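The Drying Rack Problem

When we moved to Zultstead I made one rule for the kitchen, which was that nothing would live on the dish rack. The rack is a place dishes pass through. It's a bus station. You don't put up curtains in a bus station.

That was in March. By the end of the month the good colander had been there so long I'd forgotten it had a cabinet of its own, and I bought a second one. Now there are 2 colanders in a household of two people who eat pasta maybe every other week.

I blame the dishwasher, or the lack of one. The apartment listing said "dishwasher hookup," and I read that the way you read things when you want to be done looking at apartments. There is a hookup. It's behind a cabinet that is screwed to the wall, and my landlord talks about it as though it were a historic feature of the building. So we wash by hand, and we have opinions about it, and the opinions don't match.

My husband is a stacker. He believes that a rack can hold anything if you start with the plates and keep your nerve. I've come out in the morning to find a soup pot balanced on three mugs with a ladle through the handle. Pull out a teaspoon and the whole arrangement resettles with a noise that wakes the downstairs dog. He has never broken anything this way. I've broken 3 things, all while taking apart what he built, and he brings this up more than I'd like.
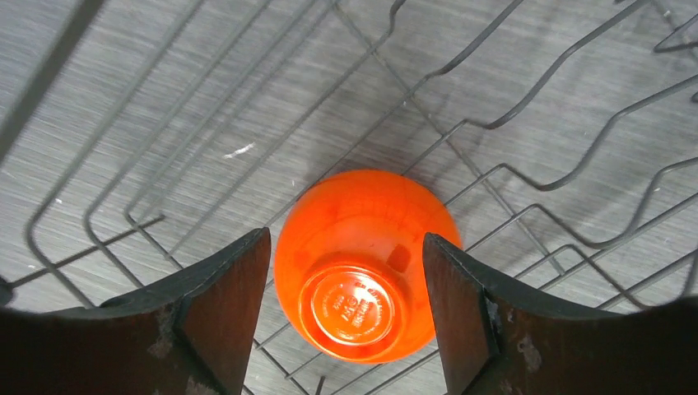
Bowls are the worst of it. Plates at least agree on what a plate is, and they'll stand up in a row if you ask them. A bowl wants the space of four plates and then it wants to be on its side, where it fills up with drips from whatever you've parked above it. I hold that a bowl goes upside down, flat on the wires, foot ring in the air, like the orange plastic one. My husband says this wastes the entire middle of the rack, and he's right, and I don't care. The only flaw I'll admit to is the foot ring itself. On that bowl it's a little raised circle with some tiny lettering molded inside it that I have never once managed to read, and any water that lands in there stays until somebody tips it down a sleeve. Usually mine.

I did try to solve this with shopping. There's a kitchen supply place across town called Kahraman, the kind with aisles so narrow you have to back out when someone comes the other way, and I spent most of an hour there one afternoon looking at racks. You can get one with a second story. You can get one that hangs over the sink, for people whose sinks are in a spot where things can hang over them. There was a very handsome folding one that the man at the counter said would hold 8 dinner plates, and when I asked him about bowls he looked at me with real sympathy and said, "Bowls, no."

I came home with a sponge.

My friend Thịnh Nông has the tidiest kitchen of anyone I know, so I asked him what he does. He dries everything with a towel, right away, and puts it in the cabinet. I waited for the rest of it. He owns a stack of plain cotton towels and washes them on hot and that is the method. I went home and did it for about a week. The counter looked wonderful. I also had a damp towel over every chair back and a new, sharper sense of how many forks we use, and one night I was too tired after dinner and left a single saucepan on the rack to dry by itself, and by breakfast it had friends.

So we've reached a settlement. Mugs on the left, plates in the slots. Bowls face down in the middle, one layer, no exceptions for "just the little one." Whoever makes the coffee empties the rack while it brews, and since that's usually me, I've also gained the right to put things away where I think they go. The ladle has been in four different drawers. He hasn't asked about it yet.

The spare colander is going to my sister, who hasn't been told. The original is back in its cabinet, and I check on it now and then. Last night the potato masher was on the rack when I went to bed and still there when I got up, and neither of us has made mashed potatoes since before the move.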